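Washing Plastic Lids Properly (Rings, Tabs, Domes and All)
By Ermelinda Amaral
Updated 05/08/2021

I love cleaning lids. There, I said it! Give me a sink, a soft brush and a drawer full of neglected plastic and I'm happy for an entire afternoon. Pots and bowls get all the attention in most kitchens, and then the lid gets a quick swipe with whatever is left on the sponge and goes back in the drawer with a ring of old soup in the groove.

The method below is the one I use at home and the one I teach in the evening class at Trullanance. It works on flat lids, snap lids, and the lids with a clear dome on them, and it needs nothing fancy.

What you need

A washing-up bowl or a clean sink
Dish soap, the plain kind
A soft bottle brush or an old soft toothbrush
Cotton swabs
Baking soda
White vinegar
Two dish towels, one of them lint-free
A wooden toothpick, for stubborn corners

Leave the green scouring pad under the sink. If the lid is shiny or clear, one pass with a scourer and you'll be looking at those scratches for as long as you own it. The same goes for steel wool and for the rough side of a two-sided sponge (yes, even if you go gently, I have tried).

Step 1: Gather every lid you own

All of them. The ones in the drawer, the ones in the fridge, the one on the windowsill under the basil. It's much more fun to do a big batch, and you'll find lids you forgot you had. My first time, I did 48 in one go and ended up with pruney fingers and a very satisfying row of clean plastic down the whole length of the counter.

Make piles as you go: flat and simple in one, anything with a removable seal in another, and anything with a dome or an extra piece on it in a third. Pull out any lid that's cracked. A cracked lid traps food in the crack and you won't get it out again. Those can go in the recycling if your town takes them.

Step 2: Take off what comes off

Look for a rubber or silicone seal, a vent plug, a little slider. If a seal is meant to come out, it will lift with a fingernail or the blunt end of a teaspoon. Work your way along it a bit at a time and don't yank, or you'll stretch it and it will never sit flat again. Put all the small parts in a mug of warm soapy water so they can't escape down the drain.

If a part doesn't want to come off, leave it on! Plenty of lids are made in one piece or have pieces that were never meant to be separated, and forcing them is how tabs snap. You can clean those perfectly well in place, it just takes a few more minutes with the swab.

Step 3: The soak

Fill the bowl with warm water, comfortable for your hands, and add a good squirt of soap. Slide the lids in on their edges so the water gets to both sides. Give them 32 minutes. (My kitchen timer had a sticky button and that was where it stopped, and it worked so nicely that I've kept it.) You can go longer if the lids are greasy.

Skip boiling water unless the maker says it's fine. Thin plastic can warp, and a warped lid is no use to anyone except perhaps a toddler. 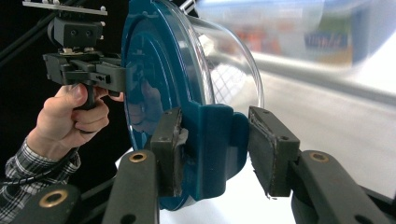 Shape decides how you scrub, and I like to give each lid a good look before the brush comes out. Flat faces are the easy part: soapy cloth, small circles, done. After that you're hunting for ridges and joins. A lid like the teal one has raised rings near its outer rim, one inside the other, so you follow each of them around with the tip of the brush instead of sweeping straight across. Then there's the thick tab at the side, where you want a swab right in the corner where it meets the disc, and the clear dome on the back, which gets its own treatment in Step 5. On a face that glossy you get a lovely bonus, too: tilt it toward the window and every smear shows up at once.

Step 4: Brush the rings and the tab

Start at one spot on the rim and go all the way around until you're back where you began. It helps to start at the tab, if there is one, so you know when you've made the full circle. Do the innermost ring first and move outward. Short strokes, light hand, lots of suds.

For the corners beside a tab:

Wet a cotton swab, dip it in baking soda and dab off the extra.
Press it into the corner and roll it back and forth.
Turn the lid over and do the same on the underside.
Rinse, look, and repeat if the swab came away gray.

Anything still stuck can be coaxed out with the toothpick. Hold it almost flat and push along the join. Digging straight down will leave a dent in soft plastic.

Step 5: Clear domes

My favorite part! A clear dome goes from cloudy to sparkling faster than anything else in the kitchen, and it feels like cleaning a little window.

Wash it with your fingers or a very soft cloth and soapy water, inside first if you can reach the inside, then outside. If you see a white film, that's usually minerals from hard water. Mix equal parts white vinegar and water, lay a soaked cloth over the curve, and leave it while you get on with the next lid. Wipe, rinse, and hold it up to the light. A dome will throw back bright highlights whatever you do, so turn it slowly and look past them for the dull patches.

Where the dome joins the lid, use a swab dipped in the vinegar mix. Go around the seam twice. If water gets trapped in the join, tap the lid gently on a folded towel and stand it with the seam facing down.

Scratches won't come out this way, sorry. You can make peace with fine ones. Deep ones that catch on a fingernail are a good reason to keep that lid for dry things like buttons or seed packets.

Step 6: Getting rid of smells and stains

Tomato, curry and onion are the usual suspects. For smells, make a paste with two spoonfuls of baking soda and a little water, spread it over the face and into the grooves, and let it dry there. Rinse it off under the tap with the brush.

For orange tomato stains on pale plastic, wash the lid and then set it in the sun for an afternoon. Tiago Serrano, who took my class in May, tried it on a stack of white lids he'd been ready to throw out and sent me the happiest message. On dark or strongly colored plastic I'd keep the sun session short so the color doesn't fade.

Step 7: Rinse and dry

Rinse in cool running water on both sides. Shake the lid over the sink, hard, with a snap of the wrist, and you'll be amazed how much comes out of the grooves.

Dry the face with the ordinary towel and any clear part with the lint-free one. Then stand the lids on edge in a dish rack with a bit of space between them. Leave them until the grooves are completely dry before you put any seals back on. I usually do the washing after supper and put everything together the next morning.

Putting them away

Stack flat lids by size, biggest at the bottom. Domed lids don't like being stacked under anything, so give them the top of the pile or stand them upright in a rack. If yours has a handle or a tab, point it toward you in the drawer, and pick the lid up by that when you want it. Your fingerprints stay off the shiny part and you'll still be admiring your work next week.

I keep a narrow basket for the odd shapes, and a strip of masking tape on the shelf edge with the sizes written on it.

Questions I get a lot

Can I just use the dishwasher? Check the underside for a marking or look up the maker's instructions. If it's allowed, top rack, and still go over the rings with a brush every so often, as the spray doesn't always reach them.

How often should I do the full wash? I do mine every couple of months. Ordinary days, a soapy brush around the rim is plenty.

My lid is clean but it feels sticky. What now? Old plastic can get tacky on the surface. Try the baking soda paste once. If it still grabs your fingers when it's dry, it's time to replace it.

Is it okay to use bleach? I don't. Soap, soda and vinegar have handled everything my kitchen has come up with, including a lid that spent a whole summer in the trunk of the car. Just use the vinegar and the soda at separate times, or they'll fizz away together and neither will do much for your lid.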